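Grip Force Is the Wrong Number to Shop By

Most gripper comparisons for cloth handling still begin with a block of foam and a force gauge.

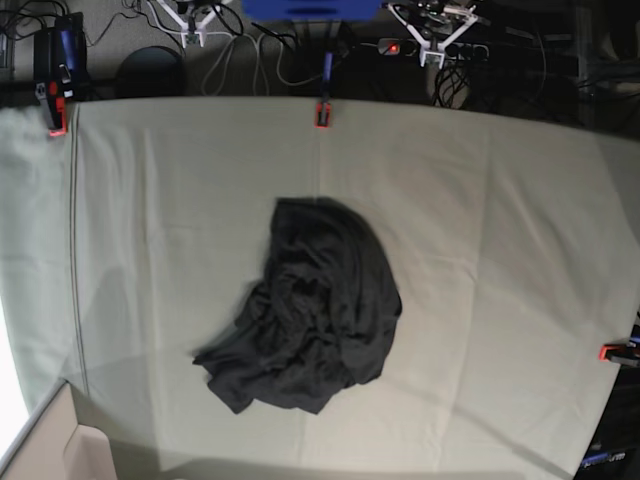
Kai Mühlbauer objects that force is at least repeatable, and that a bench which changes its test object on every trial measures the object. I accept the first half. A crumpled garment never starts in the same state twice, so single trials are worthless. The remedy is more trials from a fixed drop procedure.

In January we ran the Vestari two-finger unit against the Teuber on black cotton, 97 grasps each, same arm, same controller. The Vestari closes harder. It also took 2 layers when asked for 1 in 23 of its grasps, against 5 for the Teuber. Neither data sheet has a line for that.

Fingertip geometry and closing speed near contact explain most of the gap, in my view. Cameras matter too – dark fabric gives poor depth readings in the creases – but both units had the same camera and the same bad readings.

I would ask vendors for a layer-separation rate, with the fabric weight and the drop procedure stated. Until they publish one, keep the force column and sort by something else.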